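Wrist camera view doesn't line up with the gripper in simulation

Posted in Simulation and Setup, Jul 24, 2025
Viewed 552 times

I look after one arm cell at work and keep a simulated copy of it for trying jobs out first. It has a two-finger parallel gripper and a camera on the wrist. After I swapped the gripper model for a newer one, the wrist view sits too low and the fingers seem to close to one side of where I aim. The joint values match the old setup. Where do I start looking?

Nerkgate

Stasiv
Check your units. I had one that came in at the wrong scale and it took me a whole afternoon.

Destier
If the joints match, leave them alone. The camera is probably still attached to the mounting flange with the offset from the old gripper. Do it in this order:

Open the gripper fully and send the arm to its home pose.
Attach the camera to the gripper base, with no offset.
Move it back and up in small steps until both fingertips show and the body fills only the bottom edge of the view.
Set the tool point midway between the tips, then save.

My old offset was out by 14 mm, which was enough to miss a handle every time. Don't tune it against a blank floor. Put the arm over something with straight edges, such as a door panel, so you can tell a tilt from a shift. 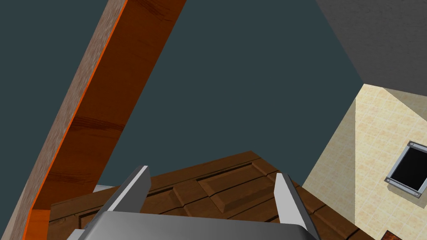
Once the view is right, close the fingers in steps and watch the gap. If the midpoint drifts, one finger has its travel limit set wrong. Both of mine should have been 30 mm and one had kept the old value. Run the real gripper through the same steps before you trust the numbers, as worn pads will shift things a little.

Mivia
Agree with the above about the flange. I'd also save the camera pose in its own file. Ours was stored with the gripper model, so every update wiped it, and we lost up to 290 test runs last September before we spotted it. Can't help with the finger limits, ours is a suction tool.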